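Scripting a rack pick in simulation with Sornico and Evden

Posted October 24, 2020

I have been wanting to write this one up since July! By the end you'll have an arm in a simulated room reaching for a rack of capped tubes, with a grasp pose computed from the camera and a planner you can poke at. You need Sornico for the physics, the Evden planner, and a machine with a half-decent graphics card.

Step 1. Start with the wrist view

Load the lab room, open the wrist camera panel and drive the arm until it looks down the row of caps. Leave shadows switched on. The segmenter has to cope with dark patches on the orange plastic sooner or later, and it may as well be now.
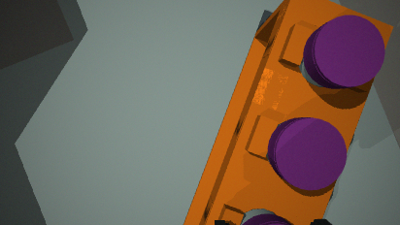 Colo wrote in to say that thresholding on hue alone worked fine for the caps but kept splitting the rack into pieces wherever a shadow fell, and that adding the depth channel fixed it. Same experience on my end. Turn on use_depth in the perception config and set min_cluster to 100 points, so the tiny fragments get thrown away before the pose fit.

Step 2. Fit the rack pose

Run fit_pose on the rack cluster. It fits a line through the cap centers and returns a position plus a yaw angle. Print the yaw a few times with the arm still - if it jumps by more than 2 degrees, go back and clean up your clusters.

Now switch to the room camera and turn on the gripper axes. I love this part, because you finally get to compare the fingers with what the numbers claim (and find out you flipped a sign).

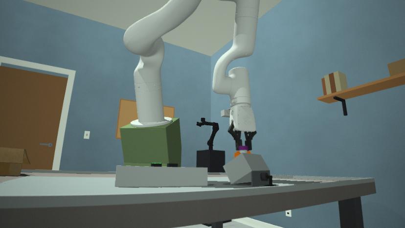
Can I skip the pose fit and read the rack position straight from the simulator?
For debugging, sure, and it's a great way to find out whether a bad grasp comes from perception or from planning. Just switch back before you measure anything.

Step 3. Plan the approach and the lift

Give Evden two targets, a pregrasp directly over the rack and the grasp itself. Plan the long move freely in joint space, then force a straight line for the final descent. Close the fingers, wait for the contact flag, and only then attach the rack to the gripper in the planning scene.

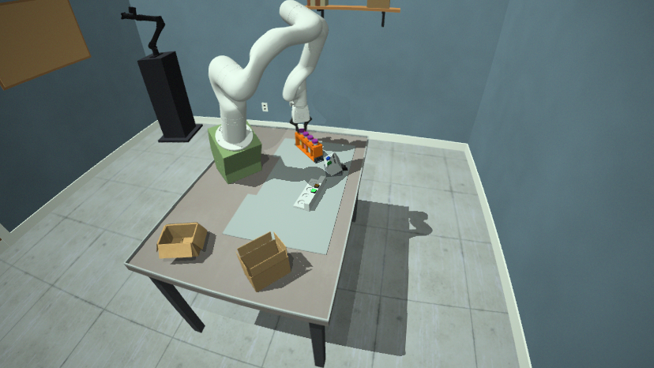

Forget that attach call and the planner will treat the rack as an obstacle stuck to its own fingers, and every plan after the grasp fails with a start-state collision. I lost a whole evening to it! After attaching, ask for a short vertical lift before any sideways motion, and cap joint speed at 66 percent while the rack is held.

Step 4. Check the wrist near the table

Low poses are where the elbow and wrist links get interesting. Step through the trajectory slowly in the viewer with collision shapes drawn, and watch the gap between the lower links and whatever stands next to them. If it looks tight, raise the padding a little and replan.
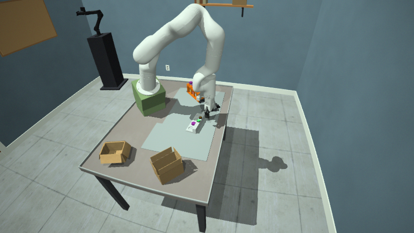
Step 5. Run it in a batch

Save the script as park_rack.py (Park is the name of our home pose, so the arm starts and ends there), then launch it with 100 random seeds. Log the fitted yaw, the planner status and the contact flag for each run. Sort the failures by planner status first - mine came in clumps, and one small config change often cleared a whole clump.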